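Undine: Timing Grasps on a Rotating Feeder in Simulation
Project report, robot software course
Saeed Ebrahimi, Larysa Lysenko, Stepan Symonenko
Supervisor: Antonina Hutsuliak
Submitted 7/31/25

1. Goal

The goal of our project was to write the planning software for a robot arm that picks small cylinders off a turning disc and sorts them by color. The arm and its controller came with the simulator the department uses. We wrote the part that decides when to start a grasp and where the gripper should be when it closes. We call our package Undine.

2. Software

Undine has three nodes. The tracker reads part positions from the simulator and fits each one to a circle around the disc center. The predictor takes that circle and the current disc speed and gives the position of the part at a later time. The planner asks for a joint path to that position and checks whether the arm can get there first. If it can't, the planner adds 200 ms to the meeting time and tries again, up to 6 times. After that it drops the part and takes the next one.

Larysa wrote the tracker and Stepan wrote the predictor. Saeed wrote the planner and the test scripts.

3. Problems

Our first version planned from the position at the time of the request. The planner took long enough that the part had moved on by the time the fingers closed. We fixed this by adding the planning time to the prediction.

The second problem took longer. The simulator clock and the wall clock do not agree when the computer is busy, and the tracker was using wall time for its stamps. The fit looked fine but the predicted angle drifted. Miroslava Lytvynenko from the Votico group found it when she ran our code on her laptop and got different results from ours. All nodes now use simulator time.

We also had to change the collision model. The default one wraps each object in a solid box, so the planner refused any goal inside the feeder. 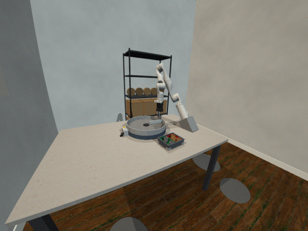
The new collision model is built from simple shapes that we fit by hand in a config file. The feeder is a ring of short wall pieces with a flat disc inside, and the sorting tray is a floor with four thin walls. With the gripper pointing straight down over the right rear part of the basin, the fingers have to come in over the raised rim, so we set a clearance height above the rim and only allow vertical moves below it. The tray sits at an angle to the basin, and its walls are rotated to match in the file.

4. Testing

We ran 205 trials with random start angles. In 14 of them the planner ran out of tries and dropped the part. Most of the dropped parts were close to the hub, where a small error in the fitted center changes the angle a lot.

5. What is left

The predictor assumes a constant disc speed. Stepan started a version that estimates the speed from the last few positions, but it is noisy and is turned off by default. In August we plan to move the planner to the Ondimura branch, which can change a path while the arm is moving.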